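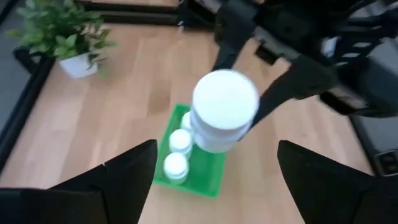
Robots sort the small things at Rerwood open day

Reading time: 3 min

The workshop of Sasto in Rerwood opened its doors to the public in October, and the visitors could see for the first time how a robot with two arms does simple work at a table. Around 40 people came in the morning, most of them neighbours and parents with children, and after lunch there was also a group from the technical school.

The demonstration was given by Ching-wen Kuo, who leads the handling team. The task sounded very easy: to put white containers of different sizes on a green tray. For a person it is the work of a few seconds. For the robot it took longer, and the visitors were asked to stay behind a yellow line until both arms were at rest.

"People expect to see something fast," said Kuo. "I prefer that they see something real. A tray and some containers is what we work with every day, so it is what we show."

The company develops software for small pharmacies and laboratories, where many light objects must be moved from one place to another during the day. The system shown in Rerwood has the name Eshun and is still a test version. According to Kuo, it has made 2618 attempts at tray work since the spring, and all of them were recorded, also the bad ones. The team looks at the bad ones first.

Each arm has a small camera near the fingers. On a screen beside the table the visitors could follow what the robot sees, and this was for many of them the most interesting part. Vichien Hemmin, who teaches electronics at the technical school, asked his students to watch only the screen for some minutes and not the arms. "They understood quickly that one arm can hide things from the other," he said. "It was a better lesson than my drawing on the board."

There were many questions about jobs. Raffaele Bortolotti, the manager of the workshop, answered that no customer has yet bought the system and that he does not want to promise what it will do in five years. He said that the first place to try it will be the laboratory of Barnis, a partner on the other side of the town, and that the people who work there will decide which tasks are given to the robot. A woman in the first row wanted to know what happens if somebody puts a hand on the table. Bortolotti explained that the arms stop when they meet resistance – but the line on the floor stays where it is.

Not all visitors were convinced. Arlindo Brandão worked for many years in a packing hall and came with his grandson. He found the robot careful, but too slow. "In my time they would send me home if I worked like this," he said. The grandson did not agree and stayed at the table until the end of the last round.

The workshop would like to repeat the open day next year, possibly with a second table where visitors can guide the arms themselves. School groups do not have to wait and can ask for a visit at the reception, in the mornings only. The groups should not be bigger than 20 pupils, and the visit is free.

14 shares
3 comments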